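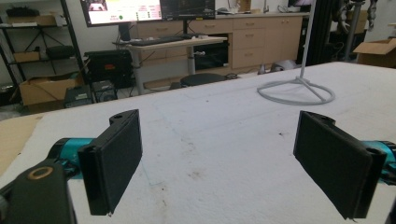 2023-02-23 발표 메모. 슬라이드 넘기면서 볼 것. 길게 읽지 말기

**시작**

- 인사 짧게. 물 한 모금
- 주제: 큰 도시 말고 작은 도시에서 사흘. Natville 이틀, Tetico 하루
- 손 들어보라고 하기. "여행 가서 하루에 성당 세 군데 이상 가본 분?" (웃음 나오면 조금 기다릴 것)
- 나는 첫날 네 군데 갔고 세 번째부터 기억이 섞임. 스테인드글라스가 어디 거였는지 지금도 모름

**가는 길**

Avus 버스. 기차는 갈아타야 해서 포기. 버스가 90분, 중간에 휴게소 한 번. 표는 정류장 옆 담배가게에서 산다. 카드 안 됨. 이거 꼭 말하기, 나 이것 때문에 첫 차 놓쳤음. 다음 차까지 정류장 벤치에서 빵 먹음. 빵은 맛있었음.

오른쪽 자리에 앉으라고 할 것. 강이 오른쪽. 돌아올 때는 당연히 왼쪽인데 막상 타면 헷갈림.

**첫날 Natville**

- 인구 약 4,000명. 관광안내소는 점심시간에 문 닫음
- 시장부터. 아침에 가야 함. 치즈 아저씨가 자꾸 맛보라고 줌, 결국 두 덩이 삼
- 성당: 처음 지은 건 891년이라는데 지금 남은 건 거의 다 나중 것. 지하 벽 한쪽만 옛날 돌. 안내판에 그렇게 써있음
- 종탑은 올라갈 수 있음. 계단 좁다. 내려오는 사람 만나면 누군가는 뒤로 가야 됨
- 꼭대기에서 종 칠 때 있었음. 귀 아픔. 정각 피하라고 말해주기

**둘째 날, 길 찾기 얘기**

(여기서 시간 많이 쓰지 말기. 저번 연습 때 여기서 늘어짐)

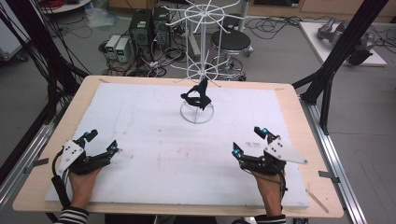
Natville 구시가는 지도를 거의 안 봐도 됩니다. 광장이 한가운데 있고 골목이 전부 거기서 나가요. 종탑에서 내려다보면 딱 보이는데, 사진에 있는 흰 철사 스탠드, 그 맨 위 바퀴 모양을 떠올리시면 됩니다. 가운데서 살이 사방으로 뻗잖아요. 그거랑 비슷해요. 그래서 길 잃으면 그냥 오르막 쪽으로, 가다보면 광장이 나옴. 저는 빵집 찾다가 두 번 광장으로 돌아왔고 두 번 다 같은 고양이를 봤습니다.

- 골목 이름은 예전 직업 이름. 통 만드는 골목, 무두질 골목 등. 무두질 골목은 강 옆 (냄새 때문에)
- 비 오면 돌바닥 정말 미끄러움. 운동화 바닥 확인하고 가시라고
- 박물관은 솔직한 의견 말해도 됨: 2층 옛날 약국 방만 보면 충분. 1층 농기구는 내 취향 아니었음. 좋아하는 분도 있겠죠

**숙소**

Yupanqui라는 여관. 방 작고 창문 큼. 아침 식사에 자두잼 나오는데 이게 제일 생각남. 주인 할머니한테 사가고 싶다고 했더니 파는 거 아니라고 하면서 한 병 주심. 공항에서 뺏길까봐 수건에 싸서 부치는 짐에 넣음. 안 깨졌음!

방은 뒤쪽으로 달라고 하기. 앞쪽은 새벽에 우유차가 지나감. 난 앞쪽이었음.

**셋째 날 Tetico**

- 언덕 위 마을. Natville에서 마을버스, 오전에 한 대 오후에 한 대. 놓치면 걸어야 함
- 올라가는 길 높이차 400미터. 걸어올라가는 분도 있는데 나는 버스 탐. 내려올 때만 걸음, 무릎 조심
- 마을에 식당 하나. 메뉴판 없음. 그날 있는거 줌. 콩 수프하고 소시지 먹음
- 예배당은 잠겨있음. 열쇠는 식당에서 빌려준다. 물어보는 사람만 들어갈수 있는 셈. 안에 나무 천장 그림, 별하고 물고기. 물고기가 왜 있는지는 못 알아냄. 혹시 아는 분 있으면 끝나고 알려달라고 하기
- 여기 사진은 두 장만 보여주고 넘어가기, 욕심 내지 말것

**언제 가나**

4월. 과수원 꽃 필 때. 여름은 못 가봐서 모름, 물어보면 모른다고 하기. 겨울엔 Tetico 식당이 닫는다고 들음, 확인은 못 했음.

**질문 나올 만한 것**

- 혼자 가도 되나: 네. 저녁에 할 일은 없음, 책 가져가세요
- 말 통하나: 시장이랑 여관은 손짓으로 됨. 버스 기사님은 종이에 행선지 적어서 보여드리는 게 빠름
- 아이랑: Natville은 괜찮음. 종탑은 좀 무리. 유모차는 돌바닥 때문에 힘듬
- 하루만 시간 있으면: Tetico 빼고 Natville 시장, 성당, 강변

시간 남으면 잼 얘기 한번 더. 안 남으면 버스표 현금만 다시 말하고 끝. 마이크 끄고 내려올 것.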